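Sodlow Kitchen & Table
Home / Kitchen / Storage & Racks / Bratum Mug Stand + Dish Rack

Bratum Mug Stand and Dish Rack Set
SKU 888
In stock, Geelong and online
Click and collect or post

Two pieces, one box. Mug stand with a square base, upright post, pegs for your everyday mugs. Dish rack made from dowels and rails, plates stand up on edge between the pegs. Both in light wood, no stain, no varnish smell. Goes with pretty much any bench colour.

We've had the Bratum range since April and it's been steady. People buy the rack, come back for the stand. So now it's a set and a bit cheaper than the two seperately.

What's in the box
Mug stand, 1
Dish rack, 1
Spare pegs, 4
Care card

Not included: mugs, plates, baskets, trays. Those are all listed further down if you're after them.

Mug stand
Put it where you make the tea. Lift the mug by the handle, hang it back by the handle. Big soup mugs are okay one at a time, but load both sides or it'll lean. Espresso cups with tiny handles won't go over the pegs, sorry. Measure the gap if yours are small, it wants to be wider than your pinky finger.

Dish rack
Holds dinner plates and side plates upright. Works as a drainer next to the sink (pop a tea towel or tray under, there's no drip tray) or as storage on an open shelf. Some customers use it for chopping boards and pot lids. Thick stoneware takes up more room so leave a slot between. 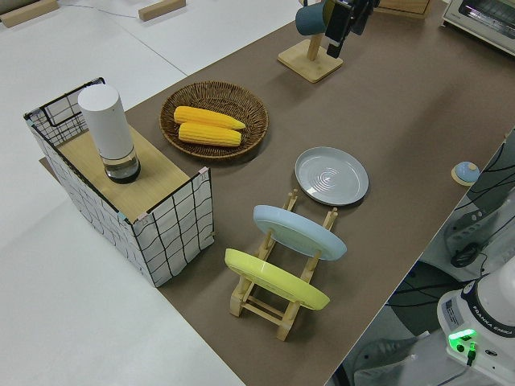 Coloured plates look great in it. Pastels especially, the blue and the yellow are from our Clatine range, sold singly, light gray also available. Dark teal mug is Clatine too. Mix as you like, no minimum.

Goes well with
Clatine plates, pale blue, pastel yellow or light gray
Clatine mug, dark teal
Sang fabric basket, white with black wavy grid, wire frame
Round woven tray, warm brown
Toy corn cobs, yellow, from the kids' play food shelf

Note on the Sang basket: a board across the top makes it a handy little side shelf, tea towels underneath. Boards not sold with it, check our offcuts bin in store. Keep it to light things up there. Fabric is spot clean only.

Care
Wipe with a damp cloth. Air dry. Please don't put either piece in the dishwasher, the glue lets go and we can't cover that under warranty. Light coat of food-safe mineral oil when the wood starts looking dry, leave overnight, wipe off the extra. If you get a dark spot where plates have sat wet, fine sandpaper and re-oil.

Assembly
Rack comes flat. About 10 minutes. Rails first, then dowels, tap in with a rubber mallet or the heel of your hand. Don't use a metal hammer. Post on the mug stand screws into the base from underneath, hand tight is plenty. If a dowel is loose, a dab of PVA and leave it overnight.

Postage and returns
Flat rate anywhere in Australia, bulky item charge doesn't apply to this one. Usually leaves us in 2 business days. Change of mind okay if unused and still in the box. Anything broken on arrival, email a photo with your order number and we'll send the part, no need to post the whole lot back.

Questions from customers

Can I buy just the rack?
Yes, search Bratum rack. Stand is listed on its own as well.

Does it come in black?
No. You could paint the stand. Wouldn't paint the rack, the paint will chip where the plates go in.

Will it take pasta bowls?
Shallow ones yes. Deep ones tip forward.

Reviews

Catherine McIver
Bought for the caravan. Rack sits in the cupbord and plates don't rattle nearly as much. Care card was missing but they emailed it.

Ayman Karaki
Good stand. One peg was tight, sanded it a touch and fine now. Would like a bigger version.

Page updated July 16, 2024. Colour of the wood varies a bit between batches.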